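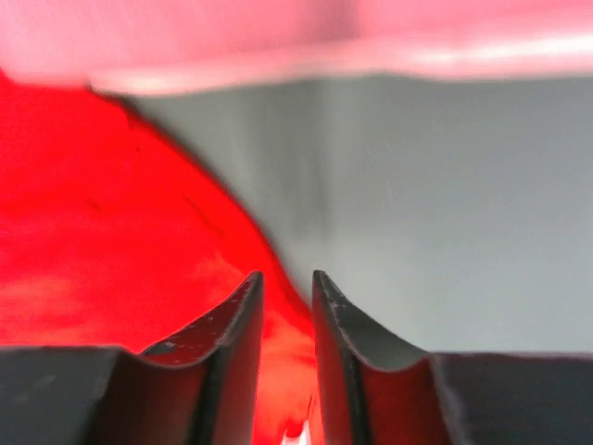 Gripper for the Lisel arm: build report
Second-year project, Clemora workshop group

1. Aim

The Lisel is a small tabletop arm that our group built last year from plans. It came out of that project with a plain two-finger gripper with flat faces. Flat faces are fine for boxes and blocks but poor for anything round or slippery. The aim this term was to design fingers that hold rounded objects with a smooth surface, to fit a small camera at the wrist, and to keep the total spend under £60.

The work was done in the shared workshop at Hosholm, where we had a bench from 6 pm on Thursday evenings, and partly at home.

2. Finger design

Each finger has a wide flat base block and a curved blade that rises from it to a point. The inside of the blade is scooped. The two fingers are mirror images and the tips point towards each other. The idea is that a round object sits in the scoops when the gripper closes, and the tips can still be used alone for thin items.

We went through three versions. In the first the blade was too thin near the base and bent under load. The second was stiff enough, but the tips met before the scoops touched anything, so small objects dropped through. The third has a shallower curve. All testing in section 5 used the third version.

The fingers were printed in dark grey. The rims of the blades have become rough with use and the right one is worse than the left. We have not sanded them. Scuffs have also built up on the curved faces, which so far has made no difference to the grip that we could measure.

3. Drive and control

Both fingers run from one servo through a pair of meshed gears. The servo is held by two screws to a bracket cut from scrap aluminium. The first bracket was drilled 2 mm out and had to be made again.

The control board is a Radebe board left over from last year. It reads the servo current 200 times a second. When the current goes over a set limit the program stops closing and holds position. We set the limit by hand, starting low and going up until a test object could be lifted without slipping. A separate limit is stored for each object. This is a weak point of the design, as somebody has to choose the right entry from the list before each run.

4. Wrist camera

The camera is fixed behind the fingers and looks out between them, so both fingers are always in the lower part of the picture. We wanted this so that the program could find the gap between the tips without a separate calibration.

Two problems came up. The focus is fixed, and at the setting we chose the fingers are fairly sharp but anything further away goes soft. Shiny objects are the other problem. With a glossy, see-through red object close to the tips, red reflections appear on the inner faces of the fingers, and there is a small white glare spot low in the gap. Our colour threshold counted the reflections as part of the object, so the centre point it worked out was too low. We got round this by masking out the area of the fingers, but the mask has to be redrawn every time the camera is moved.

A pale background worked better than a dark one. Against light grey the edge of the red object is easy to pick out.

5. Testing

The object was placed by hand, the arm came in from one side, closed, lifted, held for 8 seconds and put the object down. We did 500 lifts over the term, split between rounded and flat-sided objects. The old flat fingers were tested on a smaller set for comparison.

The new fingers dropped fewer rounded objects than the old ones. On flat-sided objects they were slightly worse, mainly when the object went in at an angle and only one tip was touching. Most drops happened in the first second of the lift. Very few happened during the hold.

The camera was used for positioning in the last two sessions only, so we do not have enough runs to say how reliable it is.

6. Still to do

Make one current limit work for all objects
Replace the hand-drawn mask with one worked out from the finger position
Try a rubber strip inside the scoops
Reroute the camera cable, which catches on the elbow joint when the arm is folded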